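4. Drying and storage in the home

4.1 Households that dry by air

Of the 671 households that returned the kitchen survey, 361 said they leave washed dishes to dry by air after most meals. The rest use a towel, a dishwasher, or some mix of the two. The share that dries by air was higher in Endden than in Risum, and the gap held when we compared only homes without a dishwasher. Household size mattered less than we expected. People living alone were as likely to own a rack as families of five, but they emptied it less often.

The main difference between the two towns is the age of the housing. Most of the Endden sample lives in apartments built before the fitted kitchen became common there, with a single basin and a short run of counter. In Risum the kitchens are newer and many have a drainer molded into the sink. Lubis and Kravets found the same split in their earlier work on pantry use, and they warned against reading it as a matter of taste. We agree. Several people in Endden told us they would put the rack away between meals if they had a cupboard deep enough to take it.

4.2 The rack as a storage place

During the interviews (n = 43) we asked each person to tell us where a cereal bowl was kept. We had planned this as a warm-up question. The answers were more useful than those to the direct questions on storage that followed. Many people named a cupboard first and then corrected themselves: the bowls in daily use were on the rack or beside it, and the cupboard held the ones for guests. One woman in Risum had not opened her bowl cupboard since December.

We call this resting storage. It differs from clutter in that the person can say where the item is without looking, and from drying in that the item stays there long after it needs to. Bowls make up most of it. Plates stand upright in the slots of a rack and take little room, so they can stay where they are until the next meal. Bowls lean, slip and fill the space meant for two or three plates, and they tend to end up on the counter next to the rack (Figure 3). Mugs were usually hung or put away, and pans went back on the stove.

The counter itself plays a part. People with light stone or stone-patterned surfaces spoke of water marks and crumbs being hard to see, and they wiped less often around the rack than people with plain dark tops did. Wall coverings came up too. In 12 interviews the wall behind the washing area was papered or painted and had no tile, and the person kept wet items away from it - in two cases far enough forward that the rack took up the working part of the counter. Patterned paper was spoken of with some warmth, and two people had kept paper left by an earlier tenant.
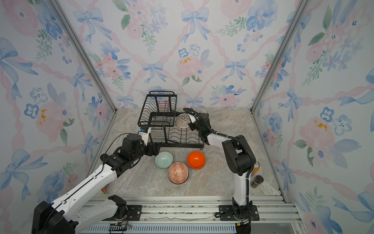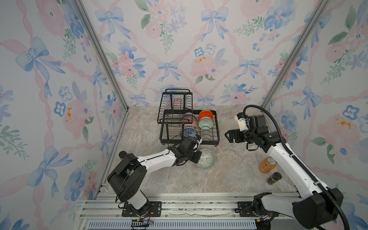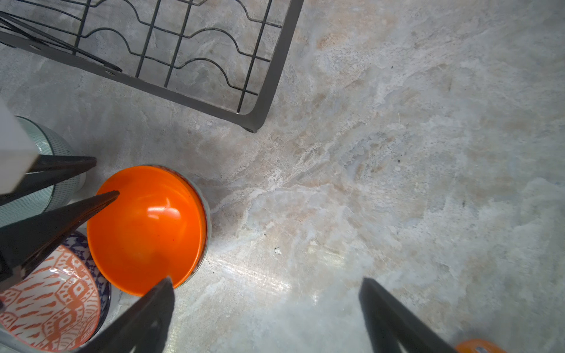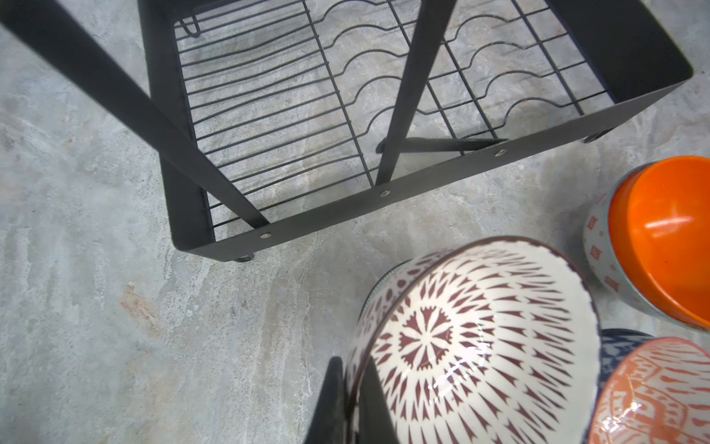
Figure 3. Marble-patterned surfaces. First and second: with floral and ribbon wallpaper on the walls. Third and fourth: with a black dish rack and bowls.

4.3 Who empties the rack

The survey asked who had last emptied the rack and who usually does so. In shared homes the two answers often differed. People tended to name themselves for the last time and someone else, or no one in particular, for the usual case. We treat both answers with care, as only one person per household filled in the form.

The interviews give a clearer picture. In most family homes the rack was emptied by whoever needed it next, which meant the person about to wash. Few homes had a rule. In one apartment in Endden, shared by four students, the rule was that a full rack had to be cleared before anyone could cook, and all four described it in nearly the same words. They also kept a second rack on the windowsill, used when the first was full, and the rule did not apply to that one.

Morsy and Naciri describe emptying as a hidden task that takes little time and causes a good deal of friction. Our data support the second part only in homes of unrelated adults. Couples rarely raised it, and when they did they spoke about noise in the early morning more than about fairness.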